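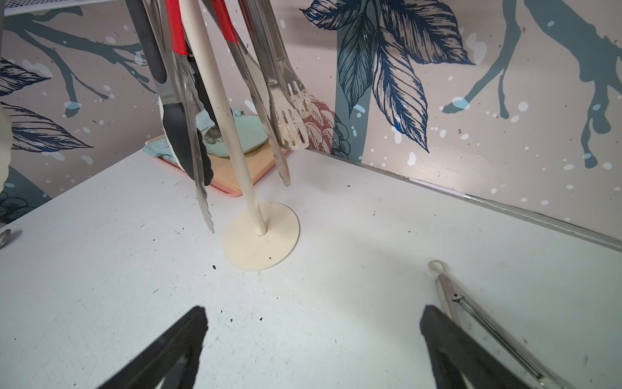 Figure 4. Utensil stand on a white tabletop, with tongs hanging from the top.

4.2 Storage habits in shared kitchens

Households in the Festholm and Trostmont buildings were asked where they kept the tools they used most often. Of the 121 households that replied, most named a drawer as the main place, but hanging storage was more common in kitchens shared by unrelated adults. Residents tied this to ownership: a tool on open display was treated as common property, while a tool in a drawer was often taken to belong to one person.

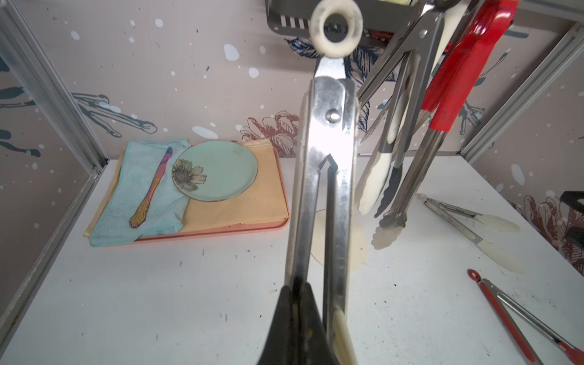 The same pattern held when we compared older and newer tenancies. In homes let for under 17 months, residents were more likely to keep duplicates of basic tools, and few could say who had bought them. Duplicates were rarely thrown out when a tenant left - they passed to the next household by default.

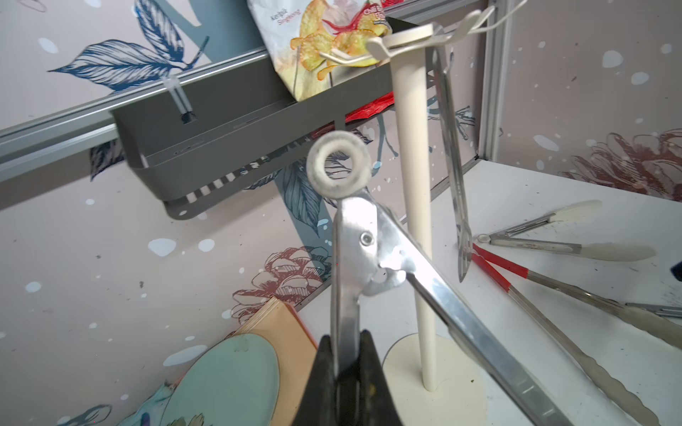

Figure 5. Tongs with an off-white pull ring, in front of a cream-coloured stand with curved hooks.

Cleaning was less evenly shared than storage. Seven households had a written rota, and each of these listed the stove and the sink. None listed tool holders or the surface beneath them. Residents tended to wipe the open parts of a counter and leave the area next to standing objects for a later, less frequent clean. The Kushwaha checklist, which we used for all visits, scores these areas separately.

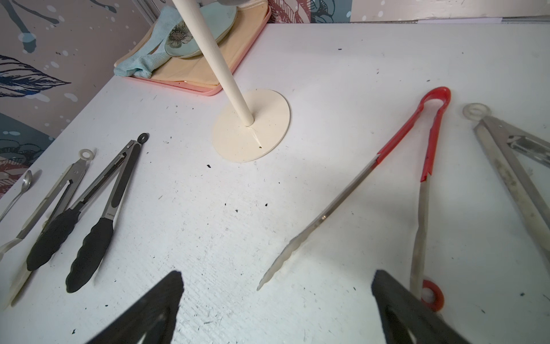

Figure 6. Round base of a stand on a tabletop with small black crumbs and scuff marks.

Scores for both areas are compared by tenancy length in Section 4.3.

Last updated: June 16, 2026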